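Ticket: Imora catalog import drops records with accented names
Status: Closed
Opened by: Bart Jansen
Component: Import / text encoding

Hi all, me again! I've been moving our seed library over from the old Molleck database into Imora and I'm stuck on the import. The export file has 1,718 records in it and Imora only shows me 1,493 when it's done. No error, no red banner, just a cheerful green "Import finished" and a catalog with holes in it.

I went looking for what was missing and my first guess was the beans, because half the beans in the Plaltwood collection have really long descriptions (my predecessor loved beans). But the long ones came through fine! Then I sorted by variety name and noticed there wasn't a single é or ü anywhere in the new catalog. Every record with an accent in the name is gone.

Things I've tried so far:

Re-exported from Molleck with the "Unicode" box ticked. Same count.
Opened the file in a spreadsheet and saved it again as CSV. Worse, because it turned a bunch of accession numbers into dates, so I threw that one away.
Cut the file down to the first 50 rows and imported just those. It dropped 7, and all 7 had accents in them.
Turned off duplicate checking. No change.
Swapped browsers, which I knew wouldn't help, but it was late and I was grumpy.

I also renamed one of the missing ones by hand, plain "Crepe" with no marks on it, and it went in on the first try. So the rest of the row is okay and it really is just the letters. I'd rather not strip the accents out of everything, though. Growers search for these names the way they're printed on the packet, and putting them all back by hand would eat my whole January. 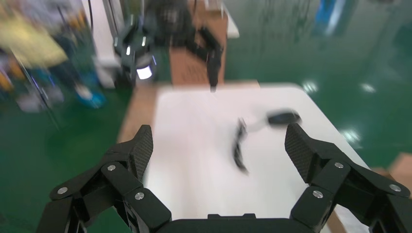

Gudrun Lenz wrote back to ask which line endings and encoding the file had when it left Molleck, before any other program touched it. She said the "Unicode" box in the older versions writes UTF-16, and the Imora importer expects UTF-8 and can skip rows it can't read without putting them in the summary. She wanted me to look under Settings, Import, Show skipped rows, and paste whatever I found.

Okay, so I had no idea that setting existed. I switched it on and ran the small file again, the one from before I ticked the box, and got this for each missing row:

Row skipped: invalid byte sequence in field variety_name

Then I opened the original export in a text editor and it's neither of the two! It says Windows-1252 down in the corner. The Unicode box doesn't seem to do anything in my version unless you restart Molleck after ticking it, and I never did.

What worked, for whoever lands on this later: leave the box alone, export as normal, open the file in a text editor, pick "Save with encoding" and choose UTF-8 (the one without BOM, the other one messed up my first column header). Then import that. All 50 test rows went in, then I wiped the test catalog and ran the full file, and I've got 1,718 records with every accent in place.

Two leftovers. The Nakamura radishes came in with their notes field in the wrong column, but that's a stray comma on my end and I've fixed it. And could the green banner please mention skipped rows by default? I'd have saved myself a whole evening. Gudrun has opened a separate request for that, so I'm closing this one. Thanks a ton!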